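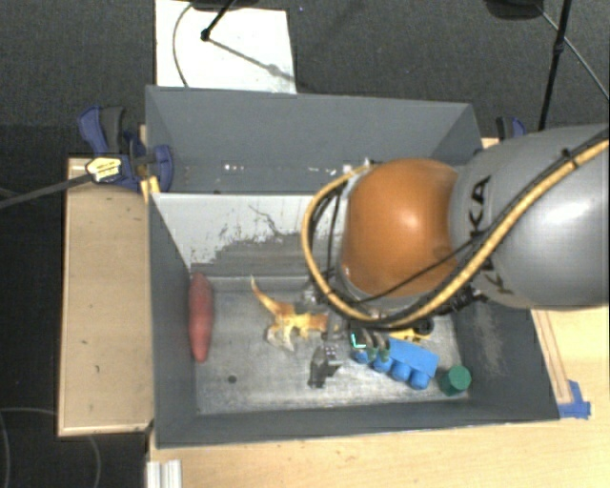 The arm over the front bin, blue block half under the fingers.

2024-11-19

Got in before the heating did. Viola Guerra was already at the desk with the overnight log open and a cup of tea on top of my notes. We are on the toy set this week: the dinosaur, the big blue block with the studs, the green cylinder, the long red thing neither of us has a proper name for. In the labels it is "red long", which will do.

The total stood at 1488 episodes when I sat down. The plan is 100 a day until the Skudton people take their copy, and we have been behind that every day but one. Most of the lost time is resets. If everything ends up in the rear bin we run the task in the other direction, and that helps, but the cylinder likes to roll into a corner and then the fingers can't get down either side of it. Viola nudges it out with a ruler. I have asked her to mark those episodes so they can be taken out later if we want.

Spent the first hour on the clamps. The divider had crept over by a few millimetres since yesterday and the bin positions in the config no longer matched. Loosened both, squared the bins up against the wooden strip, tightened again, re-measured. Viola wrote the new numbers on the whiteboard and I put them in the file. I should have checked this before yesterday's batch and didn't, so yesterday's batch gets a note.

Then a decent run through to lunch. The blue block is the easiest if it is lying studs to the side, because there is a flat face to close on. The dinosaur is the worst. The tail is thin and the learner keeps going for it, I suppose because it sticks out and looks like a handle. I don't want to stop it trying. Ginevra's view is that the failures are worth as much as the grasps so long as they are labelled the same way every time, and I have come around to that since May, when we threw out a whole week of misses and then had to collect them again.

Ginevra Zuccaro rang at lunch from Nurkidley. She wants more clutter, objects touching each other or leaning on the walls, and fewer tidy starts. Fair enough. When I lay things out by hand I space them without meaning to. From now on we tip them in from the tub and leave them where they land, apart from anything that goes on the floor.

Afternoon was slower. There were 2 stops on the force limit, both from pressing down on the bin floor. The second one cost us 25 minutes, as the Jillska controller would not come back until I had powered down everything on that circuit, Xue included. Xue is the logging machine and takes forever to start. Lowered the approach speed a touch afterwards and had no more stops.

Viola went through the morning's labels while I ran the arm. She disagreed with me on a handful, mostly where the object was lifted and then slipped near the divider. I had put those as success. She had them as drops. We agreed on drops, and I changed mine. I'll write the rule down tomorrow so that it's the same for whoever takes the next shift.

Finished with 83 for the day. Short again, but the clamps and the restart account for most of it. Backup was still copying when I left. Need to bring more blue tape, and ask Viola for the ruler back.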